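# Chapter 5: Defending a Lead

Most football clubs can tell you how they mean to score. Ask how they mean to stay 1–0 up with 20 minutes left and the room goes quiet.

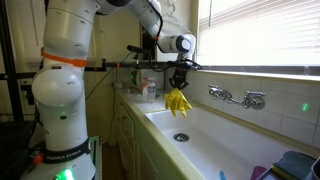
Nattawut Nilsuwan thought the trouble began with the word "defending", which players hear as an order to go and stand in their own penalty area. He coached Thepsuriya for 12 seasons and lost enough late goals to be worth listening to.

His favourite case, and ours for the first half of this chapter, is the August fixture between Cliltbridge and Grotuvness. Cliltbridge scored early, played well until the break, and then spent the second half retreating by a yard or two every few minutes. By the end their striker was marking a full-back, badly. Grotuvness equalised from a corner, and won it from the next one.

The Cliltbridge manager blamed tiredness. Tired they may have been, but they had also stopped passing to each other, and a team that hoofs the ball away must go and fetch it again.

We will look at three matters in turn:

- where the back line should stand when the other side has nothing to lose
- when to make a substitution, and when to leave a decent team alone
- what to do with the ball near the corner flag, a subject on which coaches are oddly shy

Before reading on, sketch the shape you would choose with a one-goal lead and 20 minutes to play. Keep the sketch. You will need it in section 5.2, where Dullance try something similar and concede twice.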